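Dellerlow Robotics Club: Frequently Asked Questions

Last revised in June, after people kept asking the same things at the sign-up table.

What does the club do, exactly?

We teach a robot arm to handle kitchen things on a white table, at a speed most toddlers would find insulting. Members set up a task, drive the arm through it by hand, save the recording, and do it again. Once there are enough good runs, we train a model on them and find out how much of our own bad driving it picked up.

Do I need to know how to code?

No. Half of the work is driving and tidying the table between runs. If you can put a strawberry back where it was, we can use you. People who do code will be found out quickly and given the file naming script, which has needed fixing for as long as anyone can remember.

What will I do on my first night?

Banana. Everyone starts with banana. You pick it up, you move it to the place on the task card, you let go. It's soft, it has peel flaps that go wherever they like, and it forgives a clumsy grip better than a mug does. New drivers tend to rush the approach, and the wrist camera keeps a full record of that.

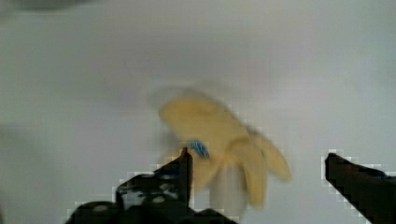

Varghese wrote in to say that starting on the banana is a mistake, that a plain block would teach the same thing in half the time, and that the flaps mostly teach people to swear. We have tried blocks. People got very good at blocks and then had to start over on everything else, so the banana stays. The swearing jar is by the door.

How many runs do you have?

We had 836 saved runs when this page was last updated. A run counts if the task was finished and the driver didn't talk to the arm as if it could hear. (The second part isn't enforced.)

Is the food real?

The banana is plush. Please don't bring real fruit as a substitute. We've had that conversation with the building once and don't care to have it again.

Can I choose my own task?

After 16 clean runs, yes. Write it on a card in one sentence, using words a tired person could follow. "Put the strawberry on the blue plate" is a good card. "Prepare a light breakfast" is a cry for help. Expect the first version of your task to be too hard, particularly if it involves getting past the mug without touching the mug.
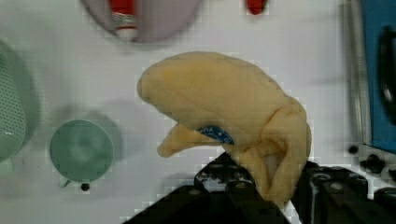 Why is my run marked "crowded"?

It means there was too much on the table near the thing you were reaching for. Crowded runs aren't thrown away. We keep them in a separate folder and use them later, when the model has become overconfident. If you want fewer of them, look at the table before you start and leave the gripper some room to come in from the side.

Where does everything go between runs?

Look at the layout sheet for the task you're on. The toaster oven stays on the right with its door facing the middle of the table, and it isn't to be shifted for your convenience, however good your reasons are. Plates and the colander move from task to task. So does the ketchup, which spends much of its life lying down. 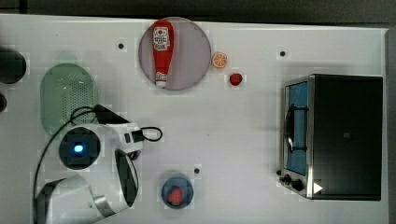
Small items are the ones people get wrong. A strawberry set down a hand's width from its spot makes a different run, and the person sorting recordings on Tuesday will have opinions. Check the sheet, place the small things last, and keep your sleeves out of it.

Do you compete?

Once a year, at the Bristhorpe Tabletop Meet. Each team gets 66 minutes with a task list they haven't seen before. Last time we came fourth out of a field we don't like to discuss. Our entry is called Namik, a name that won a vote against several worse ones.

How many people can drive in one evening?

We book 4 drivers per session. Everyone else resets the table, labels recordings, or stands behind the driver offering advice. The third job is always fully staffed.

What if I break something?

Press the stop button, step back, and tell whoever is running the session. You won't be thrown out. You will be asked to write down what happened in the log, and later members will read it with great interest.

How do I join?

Come to any session at 7 p.m. and put your name on the sheet. Closed shoes, please, and tie back long hair.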